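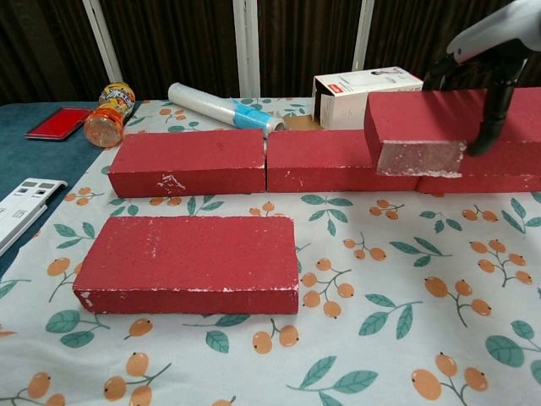 Chapter 9
Laying Out a Course

9.1 Scope of the chapter

A course is one horizontal layer of masonry units. Before any mortar is mixed, the units of the first course are set out dry so that the length of the wall, the width of the joints and the position of any cut units can be fixed. Chapter 4 dealt with the choice of units. The present chapter covers the dry layout of a single course, the checking of its line, and the start of a second course parallel to the first. Bonding between courses is left to Chapter 13.

9.2 Terms

Stretcher: a unit laid flat with its long side parallel to the face of the wall.

Header: a unit laid flat with its end in the face of the wall.

Arris: the edge at which two faces of a unit meet.

Head joint: the vertical joint between the ends of two neighboring units in a course.

Wythe: a vertical section of wall one unit thick. Two parallel rows of stretchers at the same level belong to two separate wythes.

9.3 Practice units

Layout is commonly taught at table height with a small set of units, painted or plain. Repeated handling chips the arrises first and then the ends. On a painted unit the damage shows as pale spots against the finish. Small chips do not affect a dry layout as long as the length of the unit can still be measured between sound points. A unit with a broken corner should be turned so that the damage faces away from the reference line, or kept for cutting.

Units from different makers should not be mixed in one row. The Bremero and Skurkix teaching sets used in the exercises differ in length, and the error adds up along the course.

9.4 Order of work

Mark the reference line first. Set the two end units to the line, then fill in between them, working from one end. Lower each unit from directly above its place. A unit slid in from the side tends to push its neighbor off the line. Keep the unit level as it comes down; if one end touches early, lift and repeat.

When the row is complete, sight along the top front arris and correct any unit that stands proud. Only then place the first unit of the second row, parallel to the first and at the spacing given in the drawing.

The layout method follows the course notes of Kiều Thái, with the spacing rule restated in Section 9.6. Exercises 1 to 16 at the end of the chapter require a straightedge, a pencil and a steel rule.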